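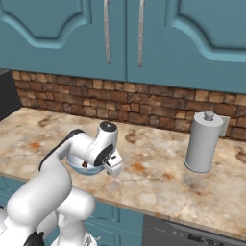

Figure 1. The simulated arm holding the blue bowl by its rim above the marble countertop.

Keeping the bowl level: a grasp and carry planner for a simulated kitchen
Project report by Zulema Iturra and Heriberto Palomino
Supervisor: Horácio Simões

1. How we got started

When we joined the Bolby project in May, we were hoping to have an arm tidying a whole kitchen by the end of term. Horácio very kindly let us dream for a while, and then suggested we pick one bowl and learn to carry it properly. We are grateful he did! Moving a bowl with something in it kept the two of us busy right through the term, and we still have a list of things we'd like to try.

All our work was done in simulation. The bowl in Figure 1 has a small brown object inside, and it is sitting at a slight tilt in the gripper, so it makes a good picture of the problem we cared about most.

2. The planner

Our software, which we called Gunoslow, has a grasp stage and a motion stage. The grasp stage takes the bowl's mesh and suggests places on the rim where the fingers could close, then throws out any that would put the wrist through the cupboards or the backsplash. The motion stage looks for a joint path to the goal and adds a cost whenever the bowl leans away from level.

We first wrote that cost as a hard limit. It seemed the sensible thing to do, but the planner would often give up under the upper cabinets, where there isn't much room to turn the wrist. Javiera Sosa, who was working at the next desk on her own perception project, suggested a soft cost that grows quickly with the angle, and that is the version we kept (thank you, Javiera).

3. Trials and results

We ran 1263 trials with the starting pose of the bowl changed each time. Of these, 234 failed, and we replayed every one of them, which took a good many evenings and a lot of tea. Most were poor rim grasps, where the bowl rotated between the fingers during the lift. The planner was given 90 seconds per trial before we counted it as a failure, and only six trials ran out of time.

4. What we would do next

The planner only knows the angle of the gripper, so it can't tell when the bowl has slipped. We would like to feed the bowl's own pose back into the motion stage and replan partway through the carry. Joaquín Cabral has offered us his pose tracker for this, and Heriberto has already begun writing the code to connect it.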